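Skultard 5: a diagram tool that writes your code for you
June 11, 2023

I have been putting off this review for weeks, mostly because I kept finding one more thing to try. Skultard, from the small firm Sterell, lets you draw your data model as boxes and lines and then generates the database tables and the plain, boring code that goes with them. I bought a single license for $149 back in October and have used it on two real projects -- a booking system for a client called Chiriac and a little inventory app of my own.

The drawing part is a joy. You drag out a box, name it, type your fields, and the lines snap to the right place without any fuss. My Chiriac model started with 12 entities and I had the whole thing down before lunch, coffee refills included! The checker caught a circular reference I'd have missed for days, and it told me so in a sentence I could understand.
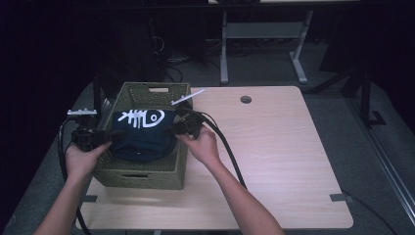

Laurențiu Dinu wrote in after my first short note on Skultard to say that the generator is fine until you edit its output by hand, and then the next run wipes out your changes. He lost an afternoon of work that way and went back to Guruvia, where the protected sections are on from the start.

He has a point, and I did the same thing myself in my first week. Skultard has protected sections too, but you have to turn them on under Project Settings, and the manual mentions them once, deep in the chapter on templates. Turn them on before you generate anything. Since then I've regenerated the Chiriac code more times than I can remember and my own methods have stayed put.

Speed is the other sore spot. Small models build in a blink, but I imported an old schema with 1,000 tables (don't ask) and the canvas got so sluggish that I ended up working in the text view, which I rather like anyway.

Support has been lovely, I must say. Sorin Dobre at Sterell answered both my emails the same day and sent me a corrected template for date fields. I've already renewed for another year.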